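Print this thread | E-mail this thread

Shahnaz Ekanayake
Monday, March 30, 2020

1/15
Our student project at Davthorpe is called Fluvano, and some people have asked me to write how it is going. So I try to do it in one thread. My partner is Bořivoj Vaněk. We work from two flats now, so everything is in simulation.

2/15
The task sounds very small. The arm must take things from a wall shelf and put them in a wire basket on the counter. We have been at it from January, and I have much more respect for waiters than before.

3/15
We did not build the kitchen ourselves. It comes from a set of rooms which our course shares, and each group picks one. We took the one with orange tiles because Bořivoj liked it. I wanted a plain one. He won!

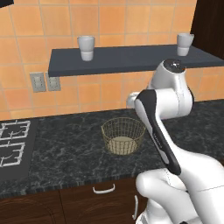 I lost that argument, but the tiles became useful later (see post 8).

4/15
Our first controller was all written by hand: go above the object, go down, close, lift, move, open. Six steps. It did well as long as every object stood exactly where we told it. We moved the cups a little and it closed the fingers on air.

5/15
So we went over to learning from demonstrations. You drive the arm yourself, the computer records it, and a network tries to copy you. We recorded 1070 of them between the two of us. My wrist knows every one.

6/15
Of these we kept 700. The others had long pauses, or the arm touched the shelf, or I had clearly stopped to drink tea with the recording still running. Bořivoj wrote a script to find the pauses. I checked the rest by eye during one very long weekend.

7/15
The network gets two views: one from the room and one from the wrist. I believed at first that the wrist view would not help much. When I removed it, the success rate fell badly. I am sorry, wrist view. 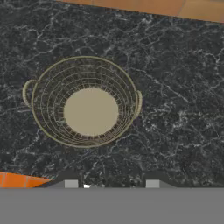

8/15
The counter is dark marble with many thin white veins, and our first edge detector loved the veins too much. It was finding "objects" everywhere in the stone. The tiles have straight grout lines, so they gave us a nice simple test for the room camera before we came back to the marble.

9/15
A question from Skurar (the other group in our year): why not make the basket a solid box, so it is easier? We discussed it. The thin wires are difficult for the depth image, that is true. But a real kitchen also has such baskets, and we would like to know how bad it is.

10/15
How bad it is: quite bad. The depth goes through the holes and reports the counter below. For the moment we use only the colour image to find the rim, and we take the height from the model file. It is a small cheat and we will say so in the report.

11/15
The shelf is the other problem. It is on the wall, so the arm has to come from the front and cannot swing freely. Many of my demonstrations went wrong on the way back from the shelf, when I was already feeling happy about the grasp.

12/15
Dr Sarkar told us to record the way back more slowly than the way there. We did the opposite for weeks, and then we followed the advice. Now the arm looks almost polite.

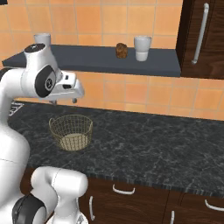
Polite, but also slow. One full run takes 15 seconds on my laptop and I would like it shorter. Bořivoj says that we should not touch anything before the report is written, and I think he is right, but I am still touching it.

13/15
What still fails: anything standing close beside a cup. The hand comes in too wide and pushes the cup along the shelf. We tried closing the fingers halfway before the approach. It helps with some objects and makes others worse.

14/15
Somebody asked if the code will be public. Yes, after the marks are given. The kitchen is not ours to share, but the recorder, the pause script and the training files are, and they should run with any arm if you change the joint limits.

15/15
If you have worked with wire baskets and depth, in simulation or with real cameras, please write to me. We have read what we could find, but most people seem to use bowls. Next job for me is the chapter about failures, and it is already the longest one.

More from this author
- How we share one simulator between two laptops
- Fluvano: our first controller, with all its mistakes
- Reading list for imitation learning (beginners)
- Skurar and us: notes from the January review

Contact | © 2020 Shahnaz Ekanayake | Back to top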